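Molwood-Chettiar trade pact, what does it mean for small exporters?

molwood_freight
Feb 19, 2026
The draft text is up. Tariffs on machine parts drop to zero over 11 years, and textiles get their own schedule. I read most of the 772 pages and the part on customs paperwork looks good for small firms.

pinebarrel
Eleven years is a long time. Our shop sells to Chettiar now and the duty is 15 percent. I don't see much relief before I retire.

molwood_freight
The first cut comes in November, if both parliaments vote for it. It's front-loaded for parts.

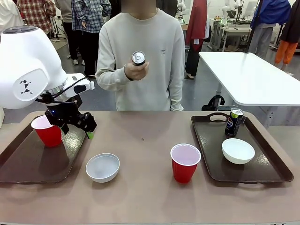

tallis44
Does the pact cover services or only goods?

molwood_freight
Only goods for now. Services are left to a second round, and no date is set for that.

pinebarrel
Then the banks got nothing, and they were the ones pushing for the visit in the first place.

quarry_lane
I disagree that it's good for small firms. The origin rules are strict. If you buy steel from Stastar you lose the lower rate, and half the shops in Sisard buy from Stastar.

molwood_freight
There is an exemption for shipments under 2,403 dollars. Annex C.

quarry_lane
One pallet of ours is worth more than that. The exemption is for mail order sellers.

tallis44
Has anyone asked the Sisard trade office about the steel rule? I called and got a recording.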